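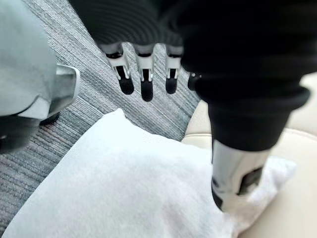
Progress report to the Huverance fund, 03/12/2025
Multness community laundry and linen loan
Prepared by Triin Bite

1. Where we are

The linen loan has been open since October and is running on the hours set out in our application. We have lent 145 sets of bedding and towels so far, mostly to families in temporary housing. Two of the three collection points are open. The third, at Rultano, is waiting for its lease to be signed – the landlord has asked for a change to the clause on opening hours, and we have agreed to it.

2. Spending

We have spent 1,474 euros of the equipment budget, all of it on shelving and a second dryer from Vlachopoulos. The dryer came with the wrong vent hose and was out of use until the right one was sent. We were not charged for the replacement.

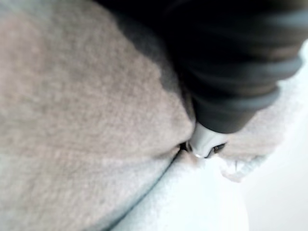 The delivery charge was higher than quoted and we have moved money from the printing line to cover it. No other lines have changed. Receipts are with Elīna Pärn, who will send copies with the end-of-year accounts.

3. Problems

Returns are slower than planned. Our loan slip gave a return date but no phone number, so borrowers who needed longer had no way to tell us. The new slip has both. We also ran short of single duvet covers and had to turn people away on two occasions. 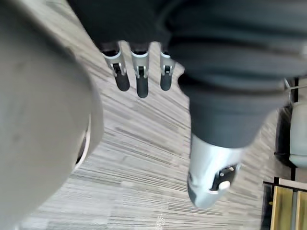 Striped carpet and robotic hands, Multness.

4. Next steps

Open the Rultano collection point once the lease is signed.
Buy more single duvet covers from what is left in the stock line.
Agree a date with the fund for the site visit – any morning suits us.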